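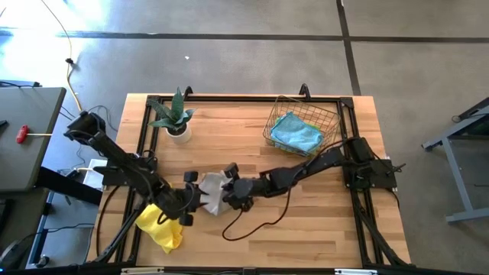 Cloth folding dataset: discard episodes with failed grasps, or keep them?

Posted by Javiera Sepúlveda in Data Collection / Manipulation

Two-arm tabletop cell, teleoperated, collecting demonstrations for a towel folding policy. Each episode starts with one cloth crumpled on the table and ends with it folded and placed in a wire basket. Joint positions and gripper opening are recorded at 50 Hz with Devance. Camera streams are one wrist camera per arm plus fixed views of the table.

So far we have 244 episodes. An episode takes around 45 seconds when it goes well. A fair number don't go well. The usual failure is at the first corner: the operator closes the gripper, lifts, and the fabric slides out or was never between the fingers. The operator then goes back down and tries again, and the rest of the episode is normal.

The collection instructions, which I inherited, say to discard any episode with a missed grasp. Following that strictly would cost us a large part of the set, and most of what would go is on the thicker towels, where I have the least data to begin with. On the other hand, I have read in several threads here that imitation policies copy whatever they are shown, including the mistakes.

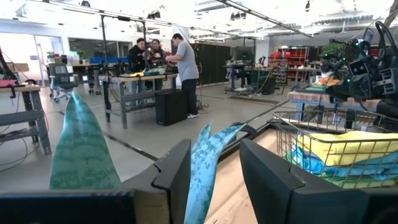 The second part of the problem is variation in the surroundings. The wrist cameras see a lot more than the table. Depending on the arm pose they pick up the room, other benches, people working, and the window light, which changes through the day. I had planned to put up a plain backdrop before the next batch. A colleague objected that the policy would then only work in front of a plain backdrop.

To be specific:

- Keep, trim or discard episodes with a missed grasp followed by a successful one?
- Backdrop or no backdrop?
- If kept, do the missed grasps need a label at recording time, or can that be done afterward from the gripper signal?

The policy is a standard action-chunking model, trained from scratch on our own data, no pretraining. I can't change the grippers. They are parallel two-finger units and that is fixed for this phase.

chunk_and_hold
Marked as accepted

Keep them, with a condition. A missed grasp followed by a clean recovery is useful data. Your policy will miss corners at run time no matter how clean the training set is, and if it has never seen an empty gripper above a crumpled towel, it has no idea what to do from there. The typical result is that it carries on and folds air. We had exactly this on the Troncoso set. The first version was filtered hard, the loss looked fine, and on the hardware it would miss the first corner and then perform the entire fold with nothing in its fingers.

The condition is that the recovery has to be prompt. What hurts is hesitation. An operator who misses, stops for three seconds to think, wiggles the wrist and then goes back down has given you three seconds of near-zero action with an empty gripper. The model learns to pause there, and with no history input it may never leave the pause. So:

1. Miss, immediate reopen, regrasp: keep whole.
2. Miss, pause, regrasp: keep, but cut the idle frames. I cut anything where all joint velocities stay below threshold for longer than half a second. Leave a few frames on either side so the action targets don't jump.
3. Three or more misses in a row: discard. Usually it means the operator couldn't see the corner, and the motions are close to random.
4. Cloth dropped outside the reach of both arms: discard.

If the budget allows, also train with the failed approach masked out of the loss. You keep the observations of the miss and the recovery actions, but the actions leading into the miss are not a target. This is the cleaner option and it needs the label you asked about.

Labeling afterward from the gripper signal works on thick fabric and is unreliable on thin. With a terry towel the fingers stop measurably short of fully closed. With a thin cloth the difference is inside the noise on our units. Put a foot pedal or a spare button on the operator side and write an event flag into the log at the time. Devance accepts a user channel for this. It is much less work than reviewing video later.

On the backdrop: leave it out. Randomize what you can on the table and let the room be the room. Record in the morning and again late in the afternoon so that the window light isn't tied to one towel color. That correlation is easy to create by accident if each batch is one color recorded in one sitting.

rsb_44
Just use more data. We ran with everything unfiltered and it was fine. Tavano sells bulk towels if you need more of the same kind.

gantry_left

I mostly agree with the accepted answer but would be stricter on one point. Check the miss rate per operator before you decide anything. If most of the misses come from one person, you are looking at a training or viewpoint problem and the fix is upstream. Two of our operators had been working off the fixed view alone and ignoring the wrist views. Once they switched, the first-corner misses dropped enough that the question stopped mattering.

Also look at where the idle arm is parked during a miss. In our logs the free arm would drift toward the fabric while the other one retried, and the policy picked up the drift as part of the fold. Give operators a defined hold position for the free arm, fingers clear of the cloth, and have them return to it before any regrasp.

I would not trim with a velocity threshold alone. Lifting a towel by one corner and letting it hang until it stops swinging is low velocity and intentional. Cut that and the next grasp goes in on a moving edge. Combine the threshold with the event flag, so that idle frames are only removed between a flagged miss and the next close command.

Javiera Sepúlveda

Thanks, both of the long answers were useful. I added the flag on a spare button and re-sorted the existing set by hand using the four categories. The majority of the missed-grasp episodes landed in the first two, so I keep far more than I expected.

The hanging-cloth remark applies to us too. My first trimming pass removed the settle phase from every teal towel episode. I have restored those from the raw logs and now trim only inside flagged intervals.

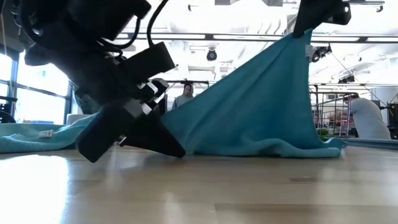
Teal towel held up by one corner, second gripper low over the table.

No backdrop. The people and benches behind the table stay in. One open item: the free-arm hold position. We put it low and near the center at first, and it blocks part of the fixed view during the lift. I will try it farther out toward the arm's own base and post the miss rates per operator when the next batch is in.

gantry_left

Farther out is what we use. Watch the travel time, it adds up over an episode.

Related in Data Collection
Action chunk length for deformable objects
Synchronizing wrist cameras with joint logs
Devance: user channel not written on early stop
How many towel colors are enough?
Masking actions in the loss without breaking chunk boundaries
Leader arm gravity compensation drifts after warm-up

Search Paleder Help All categories Go

Contact | Posting rules | Copyright Paleder Help | Back to top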